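Skirthorpe College
Department of Hospitality and Facilities Studies
Module 8: Care of Table Surfaces in Shared Rooms
Handout to accompany the second lecture

Purpose of this handout

Students are expected to read these notes before the practical class on Tuesday. They cover the main kinds of table surface found in cafés, waiting rooms and staff rooms, the causes of lasting damage, and the order of work for clearing and cleaning between users. The notes do not replace the product sheets kept in the preparation room.

1. Kinds of surface

Natural marble is a soft stone made mostly of calcite. It reacts with acids, including those in fruit juice, vinegar, wine and many soft drinks. The result is a dull patch known as an etch mark. An etch mark is a change in the stone itself and cannot be wiped away. It must be polished out by a trained person.

Granite is harder and resists acid well, but an unsealed top may take up oil. Sealed tops should be tested from time to time by placing a drop of water on the surface. If the stone darkens under the drop, the seal has worn thin.

Marble-patterned surfaces are made from several materials, among them printed laminate, glass and sintered stone. They cannot be told apart reliably by eye. Students should consult the furniture register before choosing a cleaning product. Where the register gives no entry, the surface is to be treated as natural marble.

Timber tops, whether oiled or varnished, are dealt with in the fourth lecture.

2. Stains and marks

A stain lies within the surface, and a mark lies on it. The difference matters when a fault is reported. Coffee, tea and ink cause stains in porous stone if left to stand. Rubber feet, metal trays and dragged crockery leave marks, most of which can be lifted with a damp cloth and a little neutral soap.

Grit is the most common cause of fine scratches. A dry cloth pushed across a gritty table will do more harm than a week of ordinary use. Loose grit should be brushed off or lifted with a damp cloth before any wiping begins.

3. Clearing before cleaning

No liquid is to be applied until the top has been cleared. Paper goods left under a wet cloth break up and may leave fibres or dye behind.

Tables with marble-patterned tops, with and without items on them:

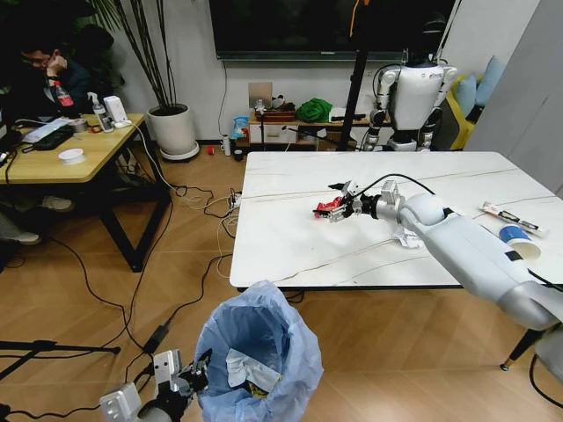
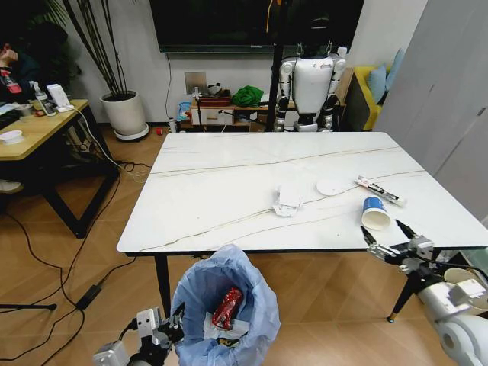
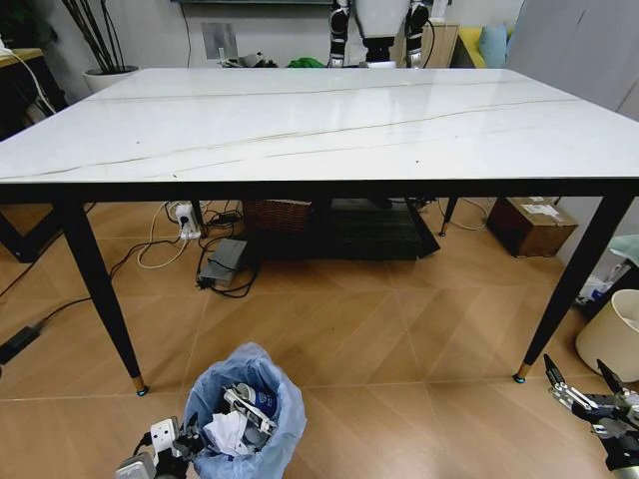
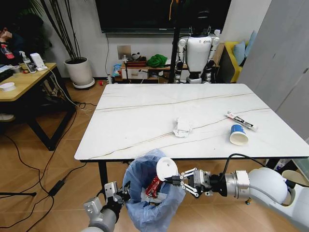
4. Order of work

4.1 Remove crockery and glassware first and place them on the trolley.

4.2 Collect paper, cups, lids and wrappers. Cups should be checked for liquid before they are lifted.

4.3 Set aside personal belongings and record them in the lost property book.

4.4 Brush off crumbs and grit, working away from the seating.

4.5 Wipe the top with a well-wrung cloth and neutral soap, following the length of the table. Wipe again with clean water.

4.6 Dry with a fresh cloth. Standing water leaves a chalky ring in hard-water districts.

4.7 Wipe the edge and the legs once a week, or sooner if they are visibly soiled.

5. Polishing pads

Pads are graded by grit number. A 3000 pad is used for the final finish on natural stone and must not be used on laminate. Students may not use powered pads without supervision.

6. Preparation for the practical class

Bring 2 clean cotton cloths and a copy of this handout. Overalls are provided. The class meets in Room 269, and students arriving after the safety talk will be asked to attend the repeat session in October.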